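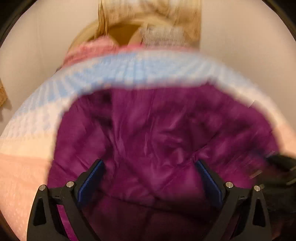
Unit 4. Deformable Objects: Why Clothing Is Still Hard
Course notes, Tistton Technical Program, revised December 2020

4.1 The question
Factory arms have handled rigid parts for decades. A garment is a different load. It has no fixed shape, so there is no single pose to estimate, and a grasp at one point changes the geometry everywhere else. Folding a jacket or clearing a bed combines three problems: finding the edges, choosing a grasp point, and predicting what the cloth will do once it is lifted.

4.2 Parallel jaws on quilted fabric
Two-finger grippers remain the default in this course. Ridged pads raise friction on slick shells, but fill compresses between the jaws, and jaw opening is a poor measure of how many layers have been caught. The hood and zipper are useful landmarks when they can be seen. On a crumpled jacket they are often buried. 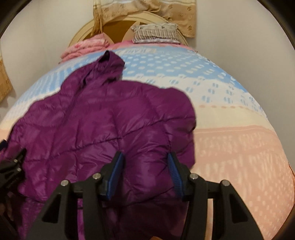 Background matters as well. Patterned bedding adds edges that a segmentation model may confuse with seams, and soft bedding gives way under the fingertips.

4.3 Lab results
In the October lab, the Dranon arm attempted 58 jacket folds from a crumpled start. It completed 31. Of the failures, 17 were wrong-layer grasps; the rest were drops and timeouts. A completed fold meant sleeves in and hood flat — neatness was not scored.

4.4 Reading and exercise
Read Prelow handout 2, sections on grasp selection. Then sketch a state diagram for a single fold, with at least one recovery path after a dropped hem. Bring it to the next lab.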